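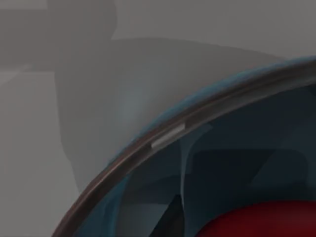

Brown rim, blue outer wall.

Offensive line notes, Minwood, last season. Posting the pass protection numbers for the left tackle spot, with the charting rules first. July 23, 2026 version, replaces the one from spring.

1/ Aslak Lindqvist played 727 snaps at left tackle. I'm leaving out the kneel-downs and the two series he took at guard against Onsri when the depth chart fell apart.

2/ A pressure is charged when the blocked man makes the quarterback move his feet off the spot or alter the throw before 2.5 seconds. After that it goes in a separate column. Most public charting merges the two, so don't compare my totals with anyone else's.

3/ Under those rules Lindqvist allowed 18 early pressures. Eleven came on his outside shoulder, five inside, two on straight power.

4/ The outside ones are mostly a set depth problem. His first kick is fine. His second is short and flat, so he arrives at the junction point with his hips already turning. A wide rusher with any bend gets the corner from there.

5/ Minwood changed his set angle in November. The vertical set mostly went away and he jumped guys at 45 degrees on anything with play action. Two of the 18 came after the change.

6/ Part of that is schedule. The last opponents on it rushed three more often than four, and Lindqvist had help from a back on a lot of those snaps. I chart chip help as its own flag and I don't remove those plays from the denominator.

7/ Worst game by this method was Cosetti, with six. They lined the end up outside the tight end, then walked him in late. Lindqvist kept his original landmark on four of the six. That's a pre-snap communication issue as much as a footwork one and I can't split the blame from the end zone angle.

8/ Best game was the second Onsri one. Zero early pressures, one late. Onsri rushed from a tight alignment nearly all night, which suits a tackle with long arms and a short second step. 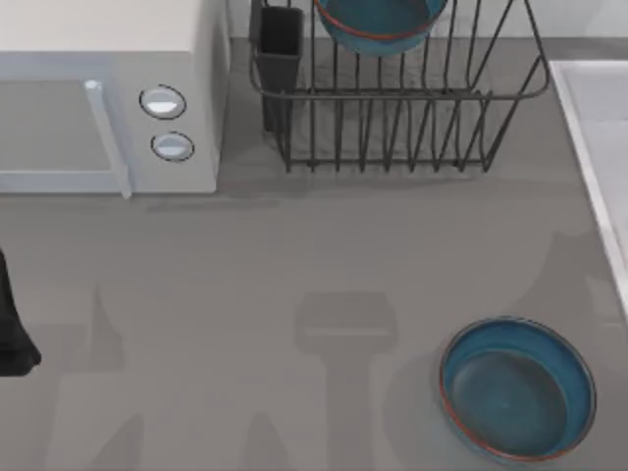
Branislav Koubek: Does the Cosetti total include the snap where the guard steps down with the nose and leaves the B gap open? I had that one on the guard all the way.

9/ It doesn't. Slide was called right, the guard went with it, and the back was supposed to scan inside out. Charged to the back. If the slide was called left then the charge moves to the guard, and the tackle is clean either way.

10/ Run blocking, short version. I grade on whether the assigned man is moved, sealed or lost, with no partial credit. He moved or sealed his man more often on down blocks than on reach blocks, and the gap was wide. On outside zone to his side he tends to overrun the linebacker and end up blocking air.

11/ Minwood finished with 3,437 passing yards, which gets quoted as a line stat. It isn't a very good one. The ball came out fast on most of them, and a quick screen game protects a tackle better than any technique change does.

12/ Penalties: four holds, three false starts. All three false starts were on the road with a silent count. He watches the guard's tap and leaves on the tap, where everyone else leaves on the head bob.

13/ Frame and position fit. Arms are long enough to stay outside. If the second kick doesn't get deeper he can play right tackle in a quick-game offense, or guard. The guard sample is too small to grade, and both series were runs except for one third down.

14/ Correction to the spring version: I had 30 plays with chip help and had logged a few of them twice — once for the back and once for the tight end. Fixed. The pressure total didn't change.

15/ Files are in Virketti format, one row per snap, late pressures in column H. Right tackle goes up next, same rules, once I've rewatched the Cosetti game.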